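Section 4. Setting up the complaint register

Read section 3 first if you haven't, mainly for the part on who may hold an administrator login. What follows assumes Girnico is installed on an office machine, that you have the ordinance open somewhere you can search it, and that you have been told this will take an hour. It took Drurnby two days and Drillirley most of a week.

The register holds complaints of housing discrimination made under the city ordinance: refusals to rent, different terms, threats, evictions that look like payback. It doesn't decide anything. The vendor's leaflet says it "surfaces patterns of bias," and maybe it does somewhere, but in our copy it sorts records by landlord and by date and leaves the rest to whoever is reading.

4.1 Before you start

You will need:

The administrator login and one ordinary staff login, for testing
The list of protected categories as it stands in the ordinance today, copied from the ordinance itself
The Woldemariam category sheet (Appendix B)
At least one old paper complaint that you know well
A second person for step 7

CAUTION: The program ships with its own list of protected categories. It is out of date and was written for some other state. Source of income is missing, and so is caste, which our ordinance has named since May. If you leave the default list in place the program will accept a complaint of either kind, file it under Other, and drop it from every report. No warning appears on the screen.

4.2 Creating the register

1. Sign in as administrator. Open Setup, then Registers, then New. Type a name you can live with, since it can't be changed later. Drurnby's is still called Test.

2. Under Jurisdiction, choose Local. The State and Federal settings look more complete and people are tempted by them. They switch on filing deadlines that don't match ours, and the program will mark live complaints as expired.

3. Delete every entry in the Categories box. The program asks twice whether you are sure. You are.

4. Enter the categories from the ordinance, one to a line, in the words the ordinance uses. Don't tidy them. When a complaint goes to a hearing officer, the landlord's lawyer will compare the wording on the form with the wording of the law, and a word you thought was clearer becomes an hour of argument.

5. Beside each category, enter the code from the Woldemariam sheet. If a category has no code on the sheet, leave the field blank and write to Abelardo Rengifo, who keeps the sheet up to date. Two offices once made up their own codes for the same category and we were untangling that well into the next year.

Note: The Suggest Code button guesses from the spelling. I tried it on our full list and would not use it for anything.

6. Under Deadlines, type the number of days yourself. The Auto setting counts business days and takes its holidays from a calendar we have no way to inspect. We tested it with a complaint dated 24th December, a Saturday, and the program gave three different due dates depending on which screen we asked from. The vendor called it a display issue. A person who loses the right to a hearing over a display issue is not going to be comforted by that.
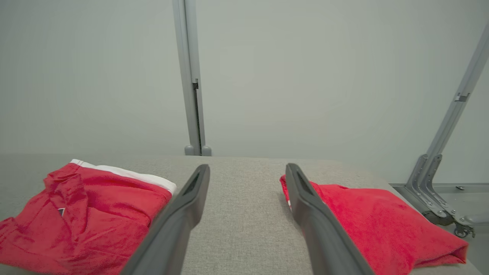

With the number typed in by hand, all three screens agree. They also agree when the number is wrong, so read it aloud from the ordinance while somebody else looks at the screen.

7. Have the second person sign in with the staff login and enter the old paper complaint from scratch, without your help. Stay quiet. Write down every field where they stop and frown. Those are the fields where your real records will go bad.

8. Compare the printed summary with the paper. Look hard at the narrative box. It stops accepting text after 2,344 characters, gives no beep and no message, and throws the remainder away. Tenants who have been put through something tend to tell it in order, so the part that gets lost is the end, and the end is usually the eviction.

CAUTION: Until the vendor fixes the narrative box, scan the complainant's own statement and attach it to every record. Do it even when the statement looks short. Handwriting is deceptive.

4.3 Setting who can see what

The program has four permission levels with reassuring names. Treat the names as decoration and test each level yourself.

9. Open Setup, then People. Give each intake worker the level called Contributor. Skip Trusted Contributor. It sounds like a small promotion and it lets the holder export the whole register, names and phone numbers included, to a spreadsheet.

10. Set Complainant Address to Hidden for every level except administrator. The default is Visible. I have asked why and was told that customers like it. Our complainants are often still living in the building.

11. Turn off Respondent Notify. When on, it emails the landlord as soon as a record is saved. Under the ordinance notice goes out after review, on paper, and the tenant is told first.

12. Sign in as Contributor and try to do the things you just forbade. Try the export. Try the address. Try opening a record through the search page as well as through the list, since the two don't always follow the same rules. In version 5 a hidden address could be found by searching for the street. It is supposed to be fixed and in our copy it was. Check yours.

Note: Bezawit Negash wrote the test script in Appendix C after the search problem came up. It's dull and it takes a whole morning. Run all of it, once now and once after each update, including the updates described as minor. 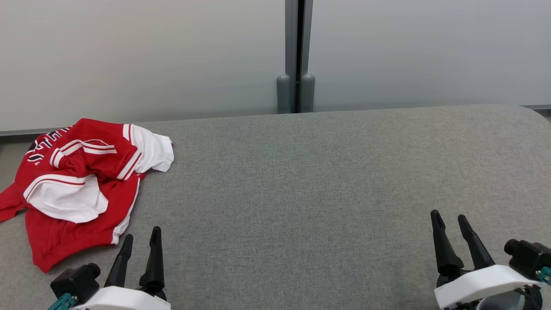
4.4 Bringing in older records

You may decide not to. Read this part before you promise anyone that the old complaints will be in the new system by a certain date.

The import tool reads the old spreadsheet and reports how many records it "processed." Processed means it looked at them. When Drurnby ran the tool it reported 538 records processed and a green check mark. There were 132 records in the register afterward that could be opened, and the others had been set aside in a holding folder with no explanation beyond the word Review. Most turned out to have a comma in the landlord's name. A great many landlords have a comma in their name.

13. Make a copy of the old spreadsheet and work only from the copy.

14. Take the commas out of the respondent column. Keep a note of which names you changed so the legal name can be put back by hand.

15. Check the date column for dates typed as words. The tool reads "early spring" as the first of January.

16. Run the import on 2 records. Open both. Read them all the way through against the old sheet. If they're good, run a larger batch and look at those too, and only then run the whole thing.

17. When it finishes, ignore the check mark. Open the holding folder, then compare the total in the register with the total in the sheet. If they differ, find out which records are missing before anyone starts entering new complaints on top.

CAUTION: There is no undo for an import. The Roll Back button removes the records and leaves their attachments behind with nothing to say whose they were.

4.5 Reports

The annual report to the city council can be produced from the Reports page. I would hold off on quoting from it until you know what it leaves out.

A withdrawn complaint is counted as resolved. People withdraw for all kinds of reasons: they got the apartment, they gave up, they moved in with a cousin, someone leaned on them. Put together with the cases that were heard and decided, they make a very handsome resolution rate, and that rate has already been used once at a council meeting as an argument that the ordinance is working so well it could be trimmed. The numbers couldn't support that. They couldn't support the opposite claim either.

18. In Reports, Settings, clear the box marked Combine Closed. Withdrawn, dismissed, settled and decided will now show on separate lines.

19. Set Hide Small Groups to on. With few complaints in a category, a reader who knows the neighborhood can work out who filed.

20. Print one report and check a single line of it against the records by hand. Pick a line you don't expect to be wrong.

The chart called Bias Index can be switched off under Display. We have asked twice how it is calculated and have been sent the leaflet both times. Until there is a better answer, leave it off, and don't paste it into anything that goes outside the office.

If the register gives you a result you can't explain, write down the record number, the login you were using and the screen you were on, and go to section 9, Known faults. Check there before calling the help line. The list in section 9 is longer than theirs.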